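Posting this as a thread as it may save someone else a week. Fault in our simulated pick-and-place work at Ganau, found in June, closed on Tue 1 September. The task is simple: pick a thin flat card off a kitchen counter.

The policy was trained in the Prilow simulator and scored well. 371 evaluation episodes, 94 failures, all logged as "dropped object". We spent far too long on grip strength because of that label.

Grip strength was fine. Replaying the failures with contact forces switched on showed the fingertips being driven into the counter before they closed. Peak normal force was 141 N. Our limit on the real arm is much lower than that.

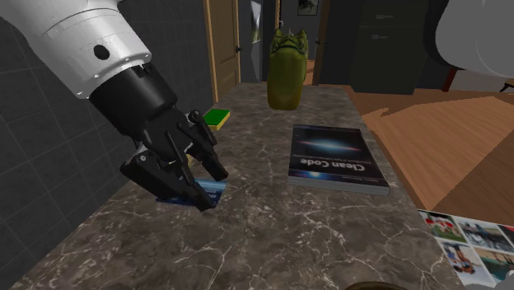 Cause, part one: the collision mesh for the countertop sat 3 mm below the visual mesh. The cameras saw the surface at one height, the physics had it at another. A sponge or a book is thick enough to hide the error. A card is thinner than the offset.

Part two is worse. The card had its own collision margin, set by the Farkari asset importer, and the margin pushed it up out of the counter. So the policy learnt to press hard and drag. It worked often enough to be rewarded.

The force monitor should have caught it. It was reading the wrist sensor after the low-pass filter, and the filter flattened the spike. Every episode passed the safety check, including the ones that would have tripped a protective stop on hardware.

Fixes: visual and collision meshes now generated from the same source file. Importer margin set to zero for anything flat. Force monitor moved ahead of the filter. Any contact over the limit ends the episode and is logged under its own code.

After retraining, the card success rate is slightly lower than before. I am content with that - the old figure included grasps we could never have allowed.

Still open: the Menzies kitchen set has the same offset on two of its counters. I have not checked the tables yet. If you use those assets, compare the mesh heights before you trust a result on anything thin.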